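Collecting Demonstrations for a Two-Arm Task
Course notes, Unit 9
Instructor: Xiaoyan Feng

Reading before lab: the Plondale task sheet and the first two sections of the Bivovbridge operator guide.

1. What we mean by a demonstration

A demonstration is one complete run of a task, driven by a person, with everything the learner will need stored in time order. For our setup that means joint positions for both arms, both gripper commands, and the camera streams. The run starts when the operator leaves the home pose and ends when both arms are back in it. Anything else is a partial run and goes in a separate folder.

The learner copies what it is given. If half the operators pause over the bin before closing the gripper, the trained policy will pause there too, and sometimes it will not start again. Most of the rules in these notes come from that.

2. The sorting task

Each run uses a blue bin and a red bin set side by side on the white table, with one arm on each side. Objects are small household items with awkward shapes: cups, lids, caps. The operator moves an object from one bin to the other and uses both arms at least once.

The part that causes trouble is the stage where both grippers work on the same object. The grippers come very close together, and the housings block much of what the head camera would otherwise see. Watch the head view while you drive, and keep the object visible between the fingers if you can.

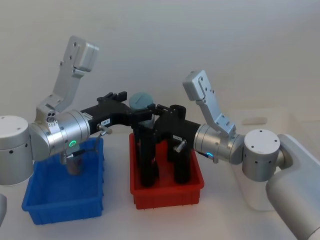

3. Steps for one run

Reset the bins to the tape marks. Place the objects according to the next line of the placement list. Do not choose your own layout.

Call out "recording" and wait for the second person at the station to confirm.

Move at a steady pace. A run that takes a little longer is fine. A run with a jerk in the middle is not.

If you drop the object inside a bin, pick it up and go on. Mark the run "recovered." If it lands on the table or the floor, stop and mark it "failed." Keep the file in both cases.

Return both arms to home before you stop recording.

4. Labels

Every run gets one of these labels: clean, recovered, failed, partial. Label it right after the run, before the next reset. Labels added at the end of a session have been wrong often enough that we no longer accept them.

Recovered runs are useful. A policy trained only on clean runs has never seen a slipped grasp and has no example of what to do next. In the January set, which came to 1,195 runs, the Dristov group left the recovered runs out of the first training pass and had to put them back in.

5. Variety

Change one thing at a time, following the list: object, starting position, which bin it starts in, which arm goes first. Swap operators after every block. Two people driving the same layout will take different paths, and we want both, but if one person records all the cap runs, the learner may tie that person's habits to the object.

6. Before next class

Record one block with your partner. Look through the head view of each run and write down the times when the object is hidden from the camera. Bring the list. We will compare it with the wrist views and go over Ng's method for lining up the two clocks.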